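Previous by thread | Next by thread | Index | Reply

Subject: Re: [otonness-swap] What's left on the table

> Is the giveaway table still going? I have 59 jam lids and
> a conscience. Also, did anyone ever claim the rope? My
> dog ate ours in March and the canoe is now tied up with
> a bathrobe belt.

The table is going, if you can call it that. The lids are welcome, but please bag them, as last year's buttons are still working their way out of the fabric.

The rope is unclaimed. I coiled it myself and would like that noted. I haven't measured it, so bring the canoe's requirements in writing.

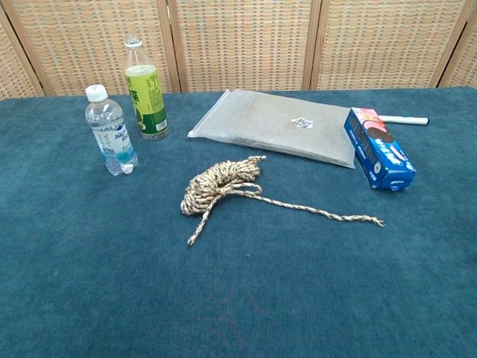 Édgar Paucar

So that's the full inventory on the blue cloth: two bottles, the gray bag, the blue box, a marker and your rope. The small bottle with the white cap is water, nearly full, and I'd be glad if whoever likes it that way would take it home. The gray bag is sealed and will stay sealed until its owner writes in. I have had three guesses so far, all from the same household.

The marker is up for grabs too. I can't vouch for it, and the last one from the Lolano cleanout wrote for six minutes.

The folding screen behind is NOT part of the swap. Two people have asked. One had brought a van.

Come by any time before 6 and knock hard. Lids go on the left.

Édgar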